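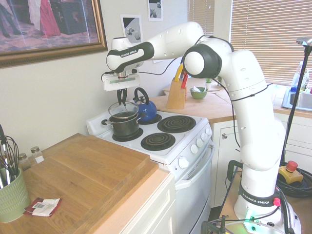 The stove, with lid, pot and the blue kettle on its usual burner.

Home | About | Kitchen Notes | Archive | Contact

The Lid Question

Posted in October by Radymyr Hnatiuk

Print this post | E-mail to a friend

My sister called on Thursday to ask what I wanted from the Marchetti warehouse sale, where she had gone for a rug and was now, by her own account, trapped in cookware. They had a set of pots marked down to 200 dollars. Ten pieces, she said. I asked how many of the ten were lids. There was a silence, some clanking, and then she said four.

This is how they get you. A lid is a piece. By that reckoning my own kitchen contains a vast professional collection, because I have been accumulating lids since I moved to Dondstead and have thrown away several of the pots that went under them. I told her to buy the rug.

But it got me thinking about the glass one, which I like more than a person should like a lid. It goes on the black pot, and the black pot lives on the front left burner, and between them they produce most of what I eat. Beans on Sunday. Rice. Soup, when the weather turns. The lid came from a Gastamov pan whose coating gave up years ago, and it fits the black pot better than it ever fitted the pan.

My grandmother would not have had a glass lid in the house. She held that looking was the same as lifting, and that lifting let the dinner out. Her pots had heavy metal lids, and you learned what was going on inside by listening. I tried that for a while and burned a lot of lentils. With glass I can stand over the rice and watch it for the first five minutes, after which it all steams up and I am back to listening like everybody else.

Now, the stove. People have opinions about my stove. It is white, it is electric, and it has the black coils that went out of style when I was still eating at somebody else's expense. When a friend redid her kitchen last year she spent 4,000 on the range alone, and it is a beautiful thing, flat as a pond, and it beeps at her if she sets down a spoon. Mine has a row of round white knobs. You turn one and a coil gets hot, eventually. You turn it back and the coil stays hot for long enough to finish the soup, wash up and forget, so I have learned to treat every burner as on until proven otherwise. A coil does need a pot that sits flat, and that has cost me one wok and a perfectly nice enamel thing with a bottom like a salad bowl.

The drip pans I replace every couple of years, when scrubbing starts to feel like archaeology. I used to buy shiny ones. The dark ones look the same on day 50 as they did on day one, and I count this among the few real advances in my housekeeping.

Behind the pot is the kettle. Blue, very shiny, with a black handle that arches over the top. It has the back left burner and has had it so long that I think of that burner as the kettle's. Technically I own a four-burner stove. In practice I own a two-burner stove with a tenant and some spare land on the right. I did try moving the kettle to the back right, on the theory that I shouldn't be reaching over a boiling pot to make tea. It was a sound theory. I reached over the boiling pot anyway, out of habit, found nothing there, and made the tea late. The kettle went home the same evening.

The rest of the counter has settled the same way, by squatters' rights. The knife block is on the counter behind the stove, pale wood, with one yellow handle and one red handle that I can find half asleep. Yellow is for bread. Red is for everything else, including, I admit, bread. Then there's the little green bowl, which I bought for garlic and which has never to my knowledge held garlic. The plant is farther back by the window, where it gets what light the blinds let in and whatever I remember to pour on it.

Dish soap goes at the back of the sink with the other bottles. I've read that you should decant it into something handsome. I have a handsome dispenser, a Nandeck, a gift – it is under the sink, behind the bags.

And yes, the painting. Every guest asks about the painting. It hangs on the wall in its big gold frame, far too grand for the company it keeps, with a person in a red dress standing on a much better rug than any I have owned. It was too wide for the hallway and too gloomy for the bedroom, so it went up near the stove for one weekend, and you can guess how the weekend went. I wipe the frame when I do the cabinets. Ornate gilding and frying onions are not natural friends, and I've found that a dry paintbrush, the cheap kind, gets into the curls better than any cloth.

So that is the full inventory, or at least the part that's in view. The lids I don't use are in the bottom cabinet, stacked by size, which sounds organized until you need the one in the middle.

My sister called back from the parking lot, by the way. She had bought the rug. She had also bought the pots, all ten pieces, and wanted to know if I had room for a couple of spare lids. I said I'd have to see what diameter.

Print this post | E-mail to a friend

Older: Cleaning the Oven Door | Newer: Soup, Again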